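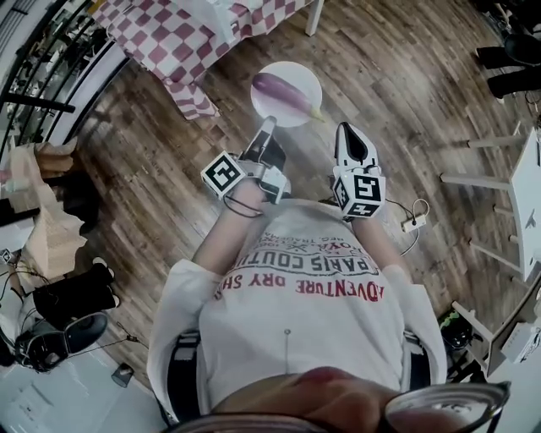 ## 4 Handgreifer vergleichen: erster Durchgang

Jetzt kommt der schönste Teil der Einrichtung! In diesem Abschnitt probierst du die Greifer am Objekt aus und findest heraus, welche Fingerform dir besser liegt. Nimm dir Zeit dafür, die Unterschiede spürt man schon nach wenigen Griffen – und manche haben uns beim Testen mit Umadell richtig überrascht.

**Voraussetzung:** Abschnitt 3 (Kalibrierung der Kameras) ist abgeschlossen, beide Greifer sind in der Umadell-Software angemeldet.

1. Lege das Testobjekt auf einen flachen Teller. Eine Aubergine eignet sich hervorragend: glatt, länglich und an beiden Enden verschieden dick.
2. Stelle den Teller auf den Boden, sodass du ihn mit beiden Händen bequem erreichst.
3. Prüfe den Sitz der Markerwürfel. Alle Flächen müssen sauber und unverdeckt sein.
4. Starte die Aufnahme und halte beide Greifer 2000 ms still über dem Teller.
5. Greife das Objekt zuerst links, dann rechts, zuletzt mit beiden Greifern zusammen.
6. Speichere den Durchgang unter einem eigenen Namen, z. B. `aubergine_344`.

> **Achtung:** Kabel nicht unter Spannung führen. Vor jedem Griff kurz schauen, ob eine Schlaufe am Handgelenk hängt.

### 4.1 Blick der Greiferkamera prüfen

Öffne nach dem Durchgang die Ansicht der Greiferkamera. Der Finger soll bis zur Spitze sichtbar sein, auch wenn das Weitwinkelobjektiv den Raum drumherum kräftig verbiegt. 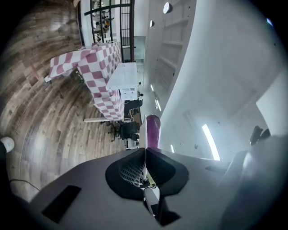 *Abb. 4-2: Greiferkamera, weißer Finger mit violetter Spitze*

- Spitze verdeckt: Kamerahalter lösen, nachstellen, Schritt 4 wiederholen.
- Starke Lichtreflexe: Belichtung in der Software von Hand einstellen. Nadine Hattar arbeitet gern mit dem Profil 243, probier es ruhig mal aus!

**Hinweis:** Nach einem Fingerwechsel immer neu kalibrieren, auch bei gleicher Bauform. Die alten Werte bleiben im Ordner `Dondlow` erhalten und lassen sich jederzeit wieder laden.

Weiter mit Abschnitt 5, Auswertung der Griffe.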